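Mosilon
Evening classes in Modern Greek
Home / Courses / Prices / About us / Find us

About us

Mosilon is a language school with one language. We teach Modern Greek to adults, mostly in the evening, mostly to people who have already tried to learn it from a phone and can now say "the turtle drinks milk" with real conviction.

We've been asked why we don't add Spanish. Spanish would pay better. Neither of our founders speaks it.

The school was started by Eftychia Antoniadis and Stelios Karagiannis, who met while teaching at a much larger place where Greek was offered every second year, in a room shared with the tax preparation course. When that school dropped Greek altogether, eleven students were left halfway through the past tense. Eftychia felt this was cruel. She took them home and finished the verbs in her kitchen over one long winter, and Stelios came along to do the listening exercises and eat.

The name is short for nothing. Stelios says it came to him in a dream, and Eftychia says it came to him at the county clerk's counter, with a line of people behind him.
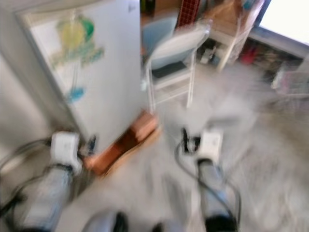

Zustmont, October

Enrollment for the winter term is open. Classes start at 6:30 in the evening and end at 8:15, or when Stelios stops talking, and we have asked him to watch the clock. Beginners need no Greek, no Latin and no opinions about Homer. If you have opinions about Homer, please save them for the break.

We take 80 students a term and no more. The limit has been tested. One fall we let in a few extra and spent ten weeks apologizing about parking.

How we teach

The alphabet takes two evenings. People dread it, then find they knew half of it from fraternities and math class, and then the letters that look like ours but aren't come along and ruin everything. The one that looks like a P is an R. The one that looks like an H is an "ee." There are five or six ways to spell that same "ee" sound, depending on who is counting, and we'll get to them when you're stronger.

After that we talk. You will order coffee, badly, in your second week. You will be asked where you're from, whether you're married and why not, all of which we consider practical vocabulary. Grammar comes in as needed. By the end of the first year you should have 1,000 words you can use and a fair number you can recognize when they go by quickly on a bus.

We use our own workbook, now in its fourth edition. The third had an answer key that belonged to the second. Former students still write to us about it.

There is homework. It takes 40 minutes, and we can tell.

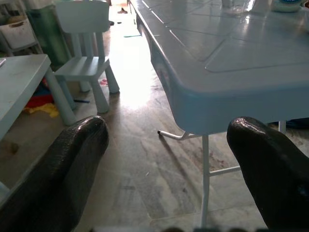 Who you'll meet

Eftychia Antoniadis teaches the beginners and the very advanced, and claims there's less difference than you'd think. She grew up in Volos and corrects menus.

Stelios Karagiannis has the middle levels, where most people quit. His pass rate is good and his handwriting on the board is a separate course.

Despina Chrysikopoulos runs conversation groups and the Saint's Day calendar. Her last name is used in week three as a reading exercise. She agreed to this in writing.

Flynn Tapsell came to us as a student after marrying into a family from Kalamata and being left out of every argument. He now teaches the Greek for In-Laws short course, six evenings, which fills up before anything else we offer. He is still losing the arguments, though with better endings on his nouns.

Nerys Mostyn is the office. She answers the phone, sends the invoices and is the only one of us who knows how the heating works. She is Welsh and thinks our spelling complaints are adorable.

What it costs

A ten-week term is $300, workbook included. You can pay in two parts. If you miss a class, you can sit in on the same lesson with another group that week – ask Nerys first, so there's a chair. We refund in full up to the second class. After the second class you've met the letter that looks like a P, and we consider you committed.

Private lessons exist but we try to talk people out of them. Greek is a language for interrupting, and it's hard to practice that with one other person in the room.

Things we don't do

Ancient Greek. Tattoo proofreading (we used to, and it was never good news). Certified translation – for that, call Vukadinović on Clevico Street, who are patient people and have the stamps.

Getting in touch

Phone is best in the afternoon, between 2 and 6. Email works too. If you write to us in Greek we'll answer in Greek, with your message attached and a few marks on it in red.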